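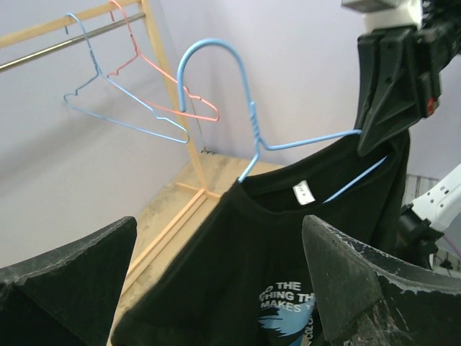
Black T-shirt on the light blue hanger.

March, Wednesday, late evening
by Panagiotis Stojanović

34 comments · Share

I promised myself I will write in this diary also on the days when nothing important happens, so today I write about clothes.

It started on Sunday already, because the rail in my wardrobe came down. It did not fall with a big noise, it only slid out of the holder on the left side and everything went slowly to one corner, shirts and jackets and the winter coat, like people in a bus when the driver brakes. For two days I pretended that I did not see it. I closed the door and took what I needed from the chair. This morning there was nothing good left on the chair, so after work I began.

First I took everything out and put it on the bed. I was surprised how much it was. I came to Himdale with one suitcase and a sports bag, and I still think of myself as a person with one suitcase. The bed says another thing. I found three sweaters I forgot completely, and a pair of trousers which I was sure I left in my old apartment in Baran. I even accused my former landlord in my thoughts, so I must apologize to him, also in my thoughts.

Conall came up from downstairs with a screwdriver and looked at the holder. He said the screws were too short for this wall, and he had longer ones in a jar. He always has something in a jar. We put in the new screws in ten minutes and then we stood and drank tea for almost an hour, and he told me the whole story of his sister's kitchen, where the cupboards were hung by a cousin and must be hung again. I understood maybe most of it. When Conall speaks fast I still lose some words, but I have learned when to laugh.

Then the hangers. I have a mixed family of hangers. There are the thick ones from the coat of my father, there are plastic ones from shops, and there are wire ones, and one of the wire ones is light blue. I like this blue one the best, I don't know why. The wire is twisted under the hook, round and round, and when I was a child I used to put my fingernail in such places and turn it. My mother did not like wire hangers. She said they make points on the shoulders, and then a man looks like he has small wings starting. She is right about sweaters. For a T-shirt I think it is no problem, and a wire hanger takes little space, and my wardrobe is narrow.

On the blue one I hung the black T-shirt with the wave. I have to write something about this T-shirt. It is black with short sleeves and a round neck, and on the chest there is a wave in blue and white, like somebody made it with a wide brush, and above it the white letters. I bought it with Miłosz in Drencombe, the first summer, when we took the wrong train and decided to stay for the day. It was raining and we went into a small shop only to be dry. Miłosz said, you never wear anything with words on it, you dress like a man who waits for a dentist. So I bought it. He bought nothing at all, and he ate both our sandwiches.

Now he lives far away and we write to each other mostly at birthdays. I thought today that I should write him without a birthday.

I noticed that I hang a T-shirt in a different way than most people here. I learned to put the hanger in from the bottom, up through the shirt, so the neck does not get stretched. Lorenz at work laughs at this. He pushes the hanger in through the collar with one strong move, and his collars are all like soup plates. I tried his way once when I was in a hurry and I felt guilty the whole day.

There was a moment when I wanted to sort everything by color. I began with black and gray, and it went well, but then came the checked shirts and I did not know where they belong, to the red or to the blue or to the white. So I changed the plan. Now the things for work are on the left, the things for home are on the right, and the coat is in the middle like a border guard. I will see how long it holds.

Two bags are standing by the door. One is for Nizar, who collects for the sale at the Alham center, and he said he will pass by on his way home with the car. In it are the trousers from Baran (they came back only to leave again, poor trousers), two of the sweaters and a jacket that was always too wide for me. The other bag is only hangers I don't need. Around 2 minutes I was thinking to keep them, for guests. But which guests bring so many shirts?

The black T-shirt I keep. The letters can get old together with me.

It is late and I did not eat a proper dinner, only bread and the end of the cheese. Tomorrow I must buy onions, washing powder, and a light bulb for the hall. Also ask Conall what I owe him for the screws. He will say nothing, so I will bring him oranges.

4 shares · 2 people saved this entry

Get new entries by email. You can unsubscribe at any time.

This site uses cookies to remember your settings. Accept · Manage choices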